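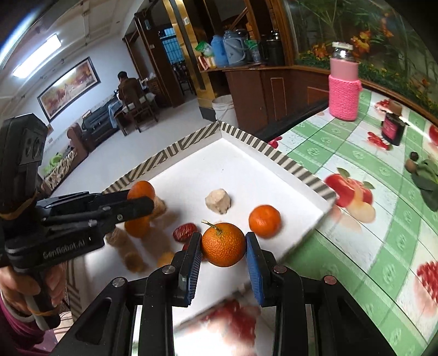

Über uns: Wer wir sind und warum bei uns Obst auf dem Tisch liegt

Hallo und schön, dass du da bist! Wir sind Vinstead, ein kleines Team mit 16 Leuten, und wir zeigen Robotik dort, wo man sie anfassen darf - in Wohnzimmern, Vereinsräumen und Schulküchen. Angefangen haben wir im November vor ein paar Jahren in Jiltham, mit 2 Greifern und einem geliehenen Kombi.

Bei unseren Vorführungen greift man selbst zu: Griff in die Hand, Finger auf, Mandarine dazwischen, Finger zu. Klingt leicht, oder? Probier es mal mit einer Dattel! Ich habe bei meinem ersten Versuch viel zu lange an einer herumgefummelt (und danach nur noch Mandarinen genommen).
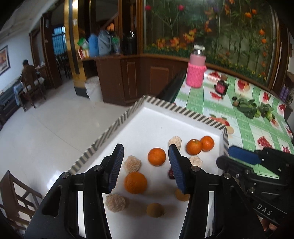 So läuft ein Besuch bei uns ab

Wir stellen das Tablett mit dem gestreiften Rand auf den Tisch, legen Orangen, eine Kiwi und ein paar raue Kugeln hinein, und dann seid ihr dran. Eine Runde dauert 20 Minuten. Zum Tag der offenen Tür am 13. Dez. 2022 kamen über 340 Gäste, da wurde es im Flur ganz schön eng!

Unser Begleitheft heißt Kernier und liegt an der Anmeldung aus. Für Gruppen kommen wir auch gern nach Ung - schreibt uns einfach über das Kontaktformular und sagt dazu, ob Kinder mitmachen.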